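From: Tymofii Zinchenko
To: Canlow Benchtop list
Date: 25/04/2019
Subject: Re: Marking out a table in squares (was: tape that won't let go)

Hi all,

Sorry for the slow answer, I was going to reply to the grid question the same night and then got sucked into a long fight with a shelf. Anyway, a table marked up the way I keep going on about means blue painter's tape and nothing fancy.
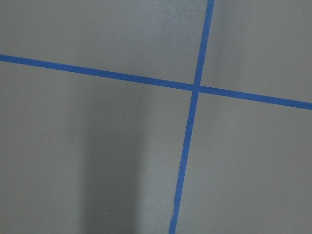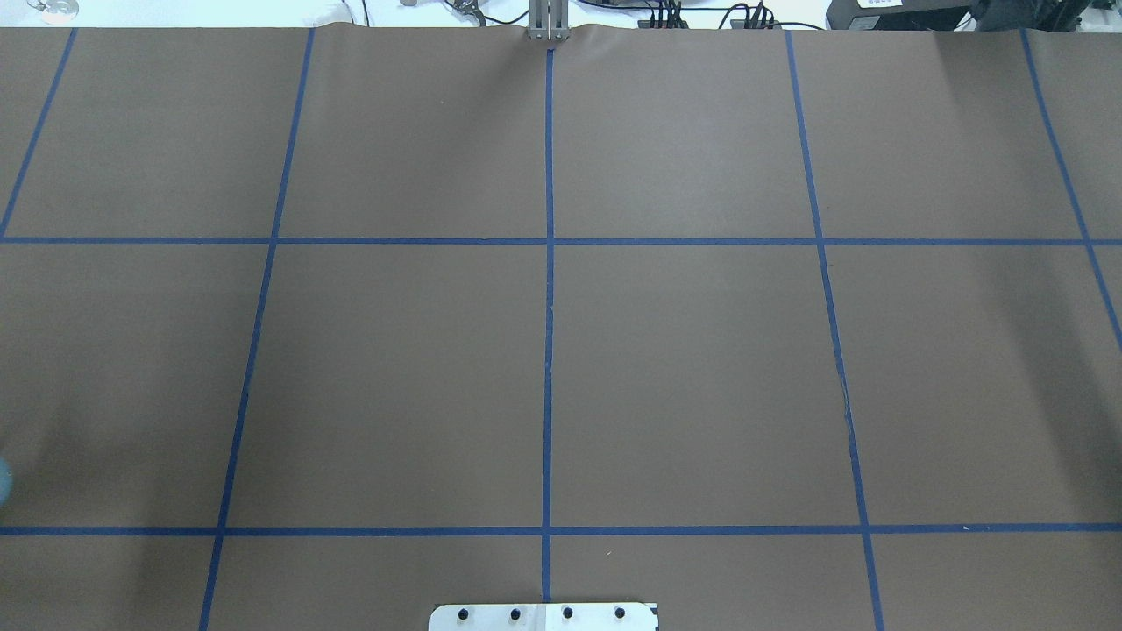
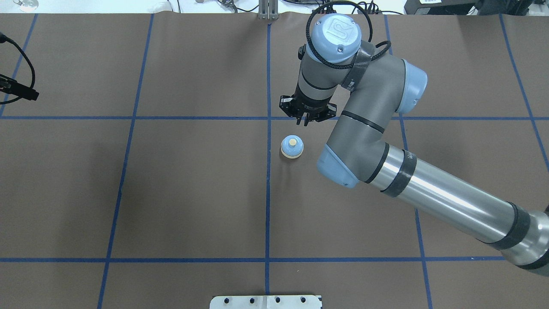

Blue tape on the table: a crossing close up on the gray, then the grid on the brown.

Now to the quoted bit, one piece at a time.

> I need to mark my bench into boxes so that I can put a thing down
> in the same place every time. Pencil rubs off and marker stays
> forever. I tried masking tape and it took the finish with it when
> I pulled it up in July. Also, how do you get the lines square? Mine
> wander all over the place. And is it worth putting paper down
> first or is that just one more thing to wrinkle?
>
> Painemal

Pencil, yes, hopeless. I used it for one whole winter and every morning I'd find half a line on my sleeve. Marker I won't even discuss, there's a black stripe on my kitchen counter that will outlive me.

So, tape. Get the blue painter's stuff and get the narrow width if your store has it. The wide rolls look like a bargain until you try to work out which edge of the line is THE line! I pick the left edge, always, and I write it on the wall by the bench so I don't change my mind halfway through a job. And please don't leave it down until July, Painemal, that's asking a lot of any tape. I pull mine up and redo it whenever it starts to look tired.

Getting it square: do the middle line first. Measure in from both sides at the back, put a pencil tick, do the same at the front, then stick the tape down at the back tick and unroll the whole length in the air before you let any of it touch. If you press as you go it curves, every time, and you won't see it until the next line goes in and the boxes come out shaped like slices of cheese. Then work outward from the middle on each side, and put the cross lines on last. My boxes are 200 mm one way because that's the length of the steel rule I can always find (the 500 mm one lives in the other room, under something).

Tearing vs cutting: I tear when I'm in a hurry and then I'm annoyed about it for a week. If you look near the bottom of the close-up, the edge of the up-and-down strip has a little nick or wave in it. Doesn't matter one bit for putting things in a box, but if that kind of thing bugs you, cut with a blade and rub the strip down with the back of a spoon. Where two strips cross I just go straight over the top. Someone on here used to butt the ends together so there was no double layer and I admire that, but life is short and I have 44 other things on the list.

Paper: I say yes! Brown kraft off a big roll, one sheet large enough that you don't have a seam in the middle of a box. You get a plain matte surface, the tape sticks to it nicely, and when you want a different grid you roll the whole lot up and start over. The table never knows. It does wrinkle if you're stingy with the size, so let it run past where you think you need it. I tape the back edge, smooth toward me with my forearm, then do the front. Last time I had 13 goes at it with the window open before I figured out that I should shut the window.

And on the last picture, the little round light blue thing with the cream top is sitting just to the right of the middle line. A small round object is a good one to practice with. You can tell right away which side of a line it's on, and if you want it dead center you can put a tiny pencil dot in the box and set it on top of that.

Two questions back at the list. Has anybody tried the Vokow paper on a roll, and does it lie flat or does it keep the curl? Mine is the end of an old roll and it curls like crazy at the corners. And does the Prelau tape come in narrow? Their sheet only lists the wide one, and I'm down to my last roll.

Tymofii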